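Week 6 – Can It Clear the Table Yet?

Handout for the Thursday group. Bring this with you, ideally without coffee rings, though I have stopped hoping.

Last week we ended on Lefteris's question, which was why a machine that can weld a car door can't put away a mug. I promised a proper reply. What follows is most of one.

Start with the car door. It arrives in the same place, the same way up, at the same moment in the cycle. The welding arm doesn't know there is a door. It knows where to go, and it goes there, and if you swapped the door for a birthday cake it would weld the cake. Everything hard about the job was done ahead of time by people who built the line, and they charged plenty for it.

Now the kitchen table. No one has bolted the mug down. It may be upright, on its side, full, stuck to the table with jam, or behind the cereal. The machine has to find it, decide what it is, decide where to take hold, get there without knocking over the neighbors, close, lift, and carry it somewhere it has never been told about in exact terms. A four-year-old does this badly but does it. Most household robots do it well in a video and badly on Thursday.

For our purposes, split any chore into these parts:

1. Finding (where is the thing, and is it a thing or a shadow?)
2. Reaching (getting the hand there without a collision)
3. Holding (firm enough to lift, gentle enough not to break)
4. Placing (letting go, which is harder than it sounds)
5. Noticing (did any of the above work?)

Students always want to talk about number 3, on account of the hands being fun to look at. The failures I have sat through were mostly 1 and 5. A machine that grips nothing and then carries the nothing carefully to the shelf is a sad sight, and I have seen it more than once.

A word about the table itself. Nearly every trial you will read for this course takes place on a plain, pale surface with very little on it. There are good reasons for this. It is easier to tell an object from its background, and it is easier to say what went wrong. It is also a kind of table that exists in no home I have visited. Look hard at how much of the surface is bare when you read a success rate, and ask what happens to the rate when somebody adds a newspaper.
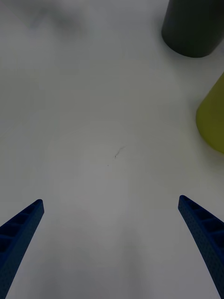
FINDING AND REACHING

Two blue fingers, open, with the things on the table still well out of reach: a dark gray cylinder standing toward the back, and something yellow-green a little nearer, only partly in view. Work out for yourself what the machine can be sure of from here. I get as far as "cylinder" for one and "possibly a cup" for the other, and I have had decades of practice with cups.

Then consider the thin dark squiggle in the middle of all that white. You and I dismiss it as a hair or a scratch without any effort. A machine has to be given a reason to dismiss it. Set the threshold low and it goes hunting for lint. Set it high and one day it ignores a pin. Somebody has to choose, and whoever chooses will be blamed for both.

Two fingers, by the way, is still the usual number. Brigitta Gisler's reading (in the packet) makes the case that most chores don't need more, and that a five-fingered hand mainly gives you more ways to drop a spoon. I think she is right about spoons and wrong about shoelaces.

THE SHOP FLOOR, BRIEFLY

The Ferkberg packing trial is the one in your packet with the arithmetic. The arm, named Gilix by someone who was paid to do it, was asked to move 1,000 mixed items from a bench into bins. It managed the first 400 before it needed a person. That sounds fine until you read the appendix and learn that the items came in only 40 shapes, and that the soft ones were removed "for a later phase." I have been reading about later phases for a long time.

Still, a packing bench is a reasonable place for a machine like this. The light stays put, the bench stays put, and there is no dog. If you want my guess as to where these things will earn their keep first, it is there, and the kitchen can wait its turn.

FOR NEXT TIME

Pick one chore you did this week and write it out using the five parts. One page. Mark the step where you would not trust a machine, and say what it would have to show you before you did. "Laundry" is too big. "Matching socks" is fine. Anyone who writes about the dishwasher must include the loading, and must admit that people in the same house can't agree on that either.

Reading: Gisler, all of it. Ferkberg trial, including the appendix. Trummer chapter optional, 70 pages, two of them useful.

Questions to Liesl Holzer, Kela Evening Program, front office
© Kela Evening Program. Course notes may be copied for class use.
Back to top

Comments (3)

Johanna Bühler
Which two pages of the Trummer?

Lefteris Ververidis
I did the cutlery drawer. I got stuck on part 1, as we own a garlic press that looks like everything.

Liesl Zaugg
Missed class. Does "placing" include putting it back where my husband thinks it goes, or where it goes?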